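The small pot that changed how a town saves

Ask people in Hoani what they are saving for and you get wonderful answers. A boiler. A second-hand piano. Two weeks by the sea with all the grandchildren, even the one who hates sand. What you hardly ever hear any more is "nothing, there's never anything left", and five years ago that was the answer I heard all over town.

I moved here the winter the building society on the high street closed its doors, and I remember the gloom. People talked about money the way they talked about their knees. So when I heard that a savings club called Grasent had signed up 2,806 households, in a place where you can walk from one end to the other before your tea goes cold, I wanted to know how on earth it had done it.

The idea is almost embarrassingly simple. You join, you pick a day of the month, and on that day a fixed sum leaves your current account and lands in a pot with a name on it. You choose the name. You choose the sum too, and it can be as little as £2. Then you leave it alone. There are no points and no prize draws – just a plain statement every quarter, on paper if you like it that way, with the name of your pot at the top in big letters.

I loved the names. I was shown a list with the owners taken off and read it from start to finish on the bus home, grinning like a fool. "New teeth." "Not the car again." "Kitchen, properly this time." There was one called "Mum's bench" that I thought about all evening. 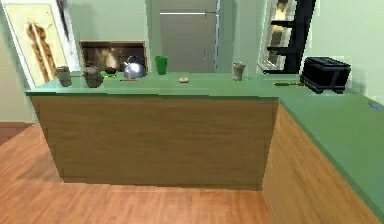
The name is the whole trick, a member of three years' standing told me over the noise of the market. Before, it was all one heap of money and she dipped into it without thinking. Now she would have to take it from the holiday, and she finds she can't bring herself to do it.

I heard the same thing again and again, in different words. Money with a job to do is harder to spend by accident. My own grandmother knew this perfectly well and kept a row of envelopes behind the bread bin, one for the coal and one for shoes and a fat one for Christmas that we were forbidden to touch. Grasent has taken her envelopes and put them somewhere they earn interest. (A modest amount, I should say. If you want the best rate going you will find a better one elsewhere, and the club is quite open about it.)

What surprised me more was the lending. For years the place people in Hoani went when the washing machine died was a doorstep lender, or a card already close to its limit. Under the club's rules, anyone who has saved for 13 months in a row can borrow up to twice what they have put by, at a rate fixed on the day and written on the first page of the agreement. You keep your savings while you pay the loan back, and you go on adding to them, even if it's only a couple of pounds. By the time the loan is cleared there is a cushion sitting there for the next thing that breaks.

I can't tell you how cheering it is to read a loan agreement that fits on two sides of paper! I have been writing about household money for a long time and I've read some horrors. With this one I got to the end and went back to look for the catch. There is a charge for a missed payment, it is stated in pounds, and it is charged once.
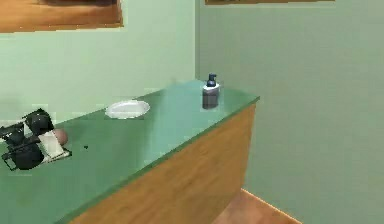 Home improvements are among the most popular reasons for opening a pot.

Other places have begun to copy it. Lirnent, down the valley, started its own version in February, with a twist I rather like: neighbours can open a shared pot, and every name on it has to agree before anything comes out. One terrace is saving for a new shared roof. Another wants a street party with a proper band. The terraces are terribly competitive about it, I gather, and somebody has chalked a running total on a garden wall.

Keveck has gone a different way and works through employers. The money comes out of your pay before you ever see it, and 15 local firms have joined so far, among them a bakery and a bus depot. Staff can stop whenever they please. Nearly all of them have carried on, and the bakery now tops up every pot a little at the end of the year, which I'm told made for a very jolly December. 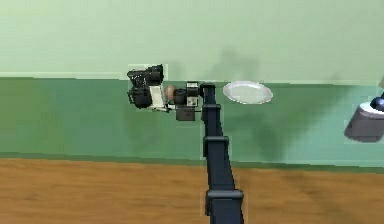 Starting is the hard bit, and the advice I picked up in all three places was to start smaller than feels sensible. Take the sum you think you can manage and halve it. A pot that survives a bad month is worth far more than a grand plan dropped by Easter. It helps, too, to pick a pot you can picture clearly. If yours is for doing up a room, settle the details early, down to whether you want a wooden floor and walls in two tones like the ones shown here, and ask for prices before you set your monthly sum. You'll know what you are aiming at, and a vague wish becomes a number you can divide by twelve.

Check a few dull things as well. Find out whether your deposits are protected and up to what limit. Ask how long a withdrawal takes. Read what happens if you stop paying in for a while, which most of us will do at some point, and don't join anything that punishes you for it. If you already have a debt at a high rate, deal with that first, or at least alongside.

I opened a pot of my own on the way out, naturally. Five pounds a month, on the day after payday. It took me longer to choose the name than to fill in the form, and I'm keeping it to myself until the thing is paid for.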